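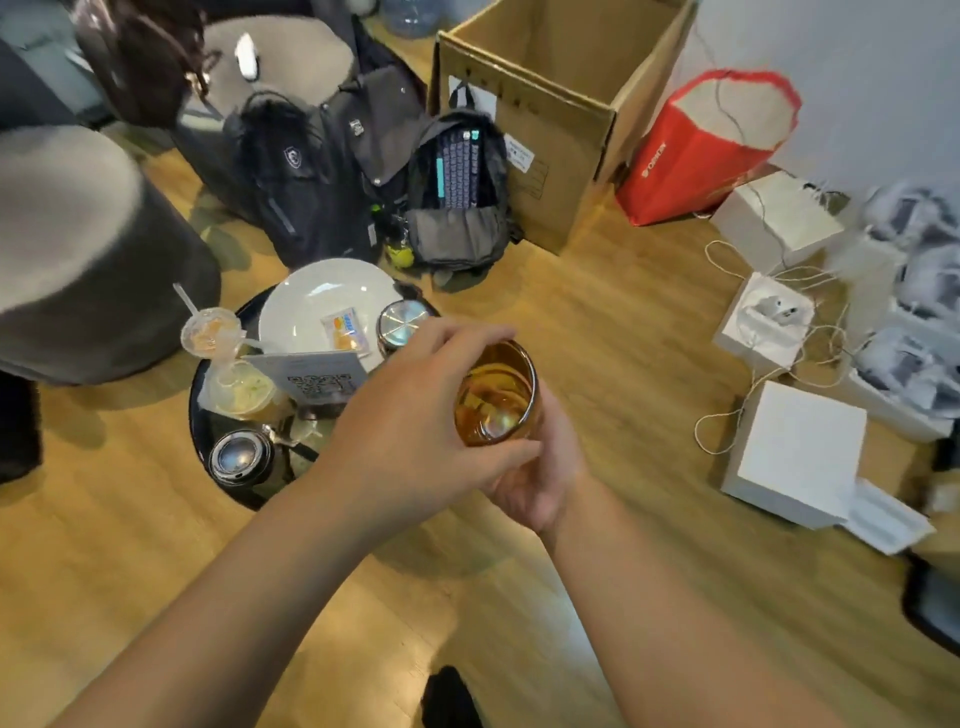
The ferry to Tresell was cancelled at ten past four, and by half past the woman at the desk had stopped picking up the phone. I sat down in the café across the hall with my coat still on. Every one of the small round tables had a card with a black square code on it, standing upright, and you were meant to point your phone at it to order. My phone was at 2 per cent. I looked at the card for a while and then went up to the counter and asked for tea.

"You can order from the table," the girl said.

"My phone's nearly dead."

She wrote it down on the back of her hand.

I was going to Tresell to sell my father's house. I had the keys in one pocket and a letter from the agents, Custero, in the other. The letter said the buyer would wait until Wednesday and no longer. It was Tuesday. The house had been on the market since April, and before this there had been one offer, from a man who wanted the garden for his boat and asked if the house could be taken down first.

My father had bought it with the money from the cannery. It had two rooms up and two down and a shed that leaned on the neighbour's wall. After my mother died he lived in the kitchen. He moved the bed down, then the radio, then the clock, and he shut the other doors. When I visited I slept upstairs among the boxes, and in the mornings I could hear him talking to the weather forecast.

He kept notebooks. That was the other reason for going. Custero would have the place cleared once it was sold, and the notebooks were still on the shelf over the stove. He wrote down the ferries. He wrote the time each one came in and the time it went out, and the name of the boat, which was either the Gremska or the Policarpio, and if it was late he wrote how late. There was nothing else in them. I had looked, the week of the funeral, for my mother's name or mine. On the day she died the Gremska was eleven minutes late coming in and left on time.

The tea came. The girl put it down and asked if I was waiting for the boat.

"Yes."

"It's the wind," she said. "They might run one at eight. They don't say until they say."

There were other people waiting. A couple in walking boots were sharing a pie. A man had laid his work jacket over three chairs and was asleep under it. Two boys were kicking a bottle top along the wall and their mother kept telling them to stop, without looking up.

I asked the girl if I could charge my phone behind the counter and she took it from me. Then I had nothing to look at, so I took out the letter again. The offer was in the second paragraph. After the fees and what was owed on the roof, my share would come to less than I had told my wife. I had not told her that yet. I had planned to do it from the boat, where the signal goes after the lighthouse and the call would have to be short.

At six the lights came on outside and I could see the water moving under them. I went out to the rail. The Policarpio was tied up with her ramp raised and one lamp lit on the bridge. She was smaller than I remembered. There was rust below the windows and somebody had painted over it in a different white.

A man in a yellow coat was checking the ropes. I asked him whether she would go at eight.

"She'll go or she won't," he said.

"My father used to write down the times."

He straightened up and looked at me. "Top of the hill? Green door?"

"Yes."

"He rang the office once," the man said. "We'd put in the log that we left at seven. He said it was four minutes past. He was right, as well. The skipper's watch had stopped."

I said that sounded like him. The man went back to his ropes, and I stood there until my hands were cold.

When I went in again the girl gave me my phone. It had 68 per cent. There was a message from Custero asking me to confirm, and one from my wife asking if I had eaten. I answered my wife. I told her about the fees too, all of it, and she wrote back that she had worked it out in the summer and had been waiting for me to say.

At twenty to eight the speaker over the door crackled and a voice said the Policarpio would be boarding. The man under the jacket got up at once, as if he had not been asleep. The boys ran for the door.

I found a seat by a window on the left side. The ramp came up and the engine changed its note, and the café began to slide away. I turned over the Custero envelope, borrowed a pen from the woman in walking boots and looked at the clock on the wall.

Policarpio, I wrote. Out, 8.06. Six minutes late.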